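Moving the laundry into the bathroom

We gave up the old laundry in February. It was a lean-to off the back step with a concrete trough, one power point and a door that swelled every winter, and the space was worth more to us as somewhere to keep the bikes. The plan was to put the washing machine in the bathroom and live with it for a while before deciding whether it was a mistake.

The bathroom had been redone by the previous owners, so we weren't starting from scratch. The plumber was Olanrewaju Garba, who had done the hot water for my sister. He ran the cold feed and the waste in a day and charged us for a day. I'd got another quote from Drenik which was higher and included a cupboard we didn't want.

Measuring took longer than the plumbing. I had the machine's width and depth off the spec sheet, but the sheet doesn't count the hoses at the back or the door swinging open. I ended up cutting the footprint out of a flattened carton and leaving it on the floor for 11 days while we walked around it. My husband stood on it every morning to shave and said it was fine. 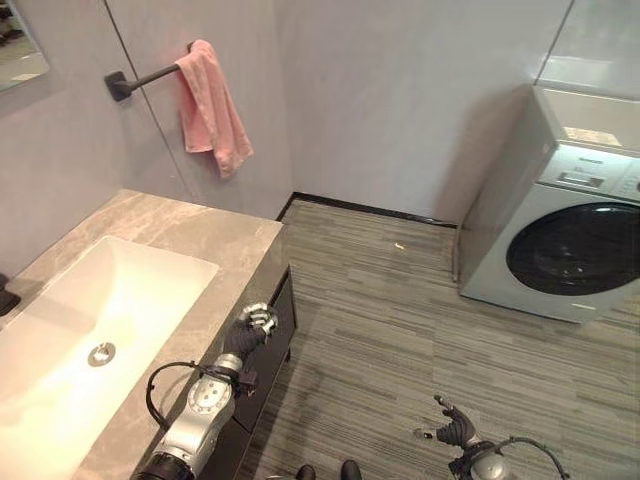
Hand washing is the part of the job I'd thought least about. At the old place it all went in the trough: jumpers, bathers, the dog's blanket, paintbrushes. I don't wash brushes inside any more, they get done under the garden tap. For woollens I now use the basin, and being a big white rectangle it takes a jumper laid nearly flat, which a small round one never did. The marble beside it gets wiped down afterwards, as I don't like leaving soap sitting on stone. I keep one hand towel on the black bar on the wall, the pink one at present, and it goes in with the next load of towels.

The things that used to live on the laundry shelf were harder to place. I threw out four half-empty bottles of stain remover and kept one. The powder is in a lidded tub in the hall cupboard, with the pegs in an ice cream container next to it. The iron has gone to the bedroom and hardly gets used there either.

Noise was the other worry. Khurram Paracha next door shares that wall, more or less, so I asked him to tell me if he could hear the spin. He said he could hear it faintly at night and not at all in the daytime. We don't start a load after 9 now. A long cycle runs for 90 minutes, and if somebody wants a shower in the middle of it they just have one – the machine doesn't mind.

Still to do: a hook on the back of the door for the peg bag, a better mat, and something for the dirty clothes, which are going in a heap in the spare room. I looked at a narrow hamper from Brekard but it was too tall for the spot I had in mind. The trough is still out the back if anyone local wants it. You'll need two people and a ute.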